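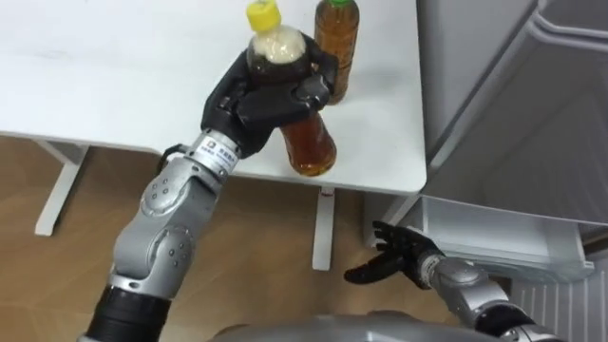

Bottled tea leaves rings on a white table, and the rings are easier to prevent than to remove. Wipe the bottom of every bottle before you put it down. With two teas on the table, the caps help to tell them apart – one yellow, one green – so each person keeps to one colour.
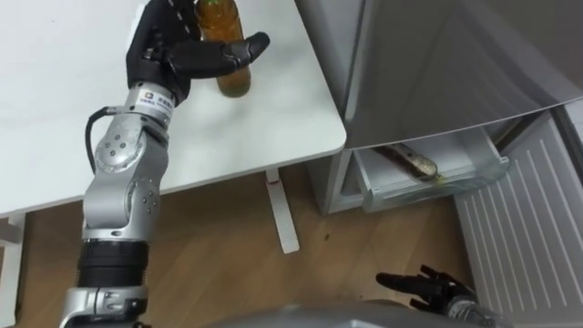 For a ring that is already dry, lay a damp cloth on it for 4 minutes, then wipe gently in one direction.

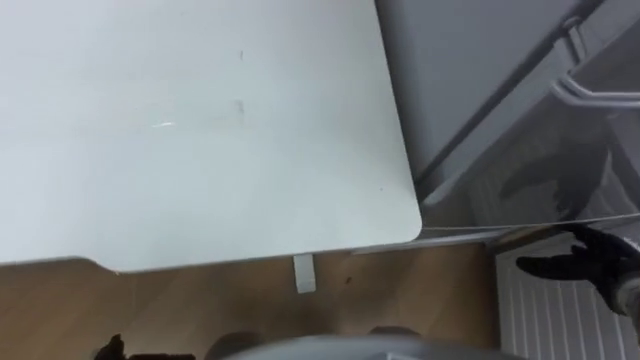
Grey scuffs need a little baking soda on the same cloth. Do not press hard, and dry the corners last.

Clementina Moreira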